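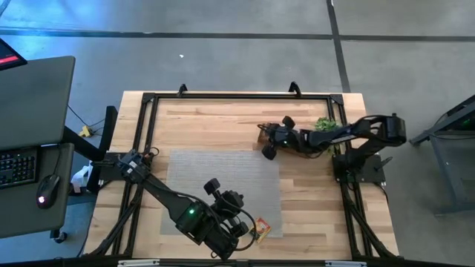
June, early evening

I have been promising myself a proper sit-down with this diary since breakfast, and now the kettle has boiled and the window is open and there is no excuse left, so I am going to write about the table, which I know is a silly thing to fill a page with, but it has been on my mind all week and I should like to remember how I feel about it before I get used to it.

It is the butcher-block one, all those narrow strips of cream and tan and brown laid side by side, and I still haven't tired of looking at them. I drove to Pindum for it, thirty miles there and thirty miles back with the radio gone and the rain coming in at the top of the passenger window, and the man in the shop kept trying to steer me towards a white one with a shiny top. Very practical, he said, wipes down lovely. I dare say it does. But I had seen the strips by then and I was lost! I like it that no two of them seem to match. There is a dark one I keep finding with my thumb when I am on the telephone, and a pale one next to it the colour of shortbread, and if you let your eyes go a bit lazy the whole top looks like a shelf of old books seen from above.

I did worry about the floor. The concrete has always been the cold part of this room, smooth and grey and not very forgiving to stand on in slippers, and I had half a plan for a big rug, something red, from that place in Faltundale where they roll them up for you and tie them with string. Now that the table is in I'm not so sure. The wood looks warmer for having the grey underneath it. I stood in the doorway for ages this morning with my tea going cold, trying to picture the rug, and each time I got it laid down in my mind I wanted to take it up again. So the rug money can stay in the tin a while longer, and I shall buy thicker socks.

The mat was the second thing, and I took far too long over that as well. Grey, with the fine lines running across it, very plain. I had it dead centre at first and it looked like a hotel, so I nudged it over to the left a little and went away and came back, and it was better, and I have left it there. I don't know why a thing should look friendlier for being slightly off. My mother used to put the fruit bowl down anywhere at all and it always looked right, whereas I can spend a quarter of an hour on one mat and then lie awake wondering about it. I wiped it over with a damp cloth after lunch, going along the lines and not across them, which is the sort of thing I would never admit to out loud.

And then the little packet, red and orange and yellow, lying at a slant by the corner of the mat as if it had been dropped there on the way to somewhere else. Such a cheerful scrap of a thing on all that grey! I meant to tidy it into the drawer and I couldn't bring myself to. It put me in mind of sweets at the seaside, the bright twists of paper that you kept in your coat pocket long after the sweets were eaten, and found again the next winter with sand in them. I thought about that for a good while when I should have been doing the beans.

I did do the beans in the end. They are in, all along the back, and netted, because Moya was sitting on the wall watching me with great interest and I know what she thinks fresh soil is for. She is a terrible cat and I would not be without her. She has been up on the new table already, needless to say. I came in with the secateurs and there was a bit of grey fluff where there had been none before, and Moya herself was on the windowsill with her back to me, washing.

Oiling is the next job. The leaflet says to do it every few months and to use a soft cloth, and to go with the grain, and then it goes on for a whole side of paper about rings and hot pans and what to do about beetroot. I have put the leaflet in the dresser with the other leaflets, where it will be safe and I shall never find it. But I do mean to do the oiling. I bought the tin from the ironmonger and it smells beautiful, a bit like the inside of a cricket pavilion, and I have an old pillowcase put by to tear up. I thought I might do it on the next dry evening with both doors open and the wireless on, and take my time over it.

The Clukasitz puzzle is waiting as well, I mustn't forget that. It is the big one, 4,000 pieces, a harbour with far too much sky, and it has been under the spare bed since Christmas because I had nothing wide enough to lay it on. I got as far as the edges once, on the carpet, and my knees have never forgiven me. I shall want a board for it so that it can be lifted away at mealtimes, and a saucer or two for the blues. I can see myself being very happy at it in November, with the lamp pulled over and a cardigan on, not answering the door.

What else. The post brought only a bill and a seed catalogue, and the seed catalogue is a dangerous thing to leave lying about, so I have put it on the stairs. Soup for supper, the last of the leek, with the heel of the loaf toasted. I rang the library about my book and it isn't back yet. The swifts are very high tonight, screaming over the chapel roof, and there is somebody's bonfire on the air, and I have only just noticed that I have been writing with the wrong spectacles on, which would account for the state of these last few lines.

I ought to go and shut the greenhouse before it gets dark. Then I think I'll come back in and have another look at where I put that mat, only a look, and then the soup.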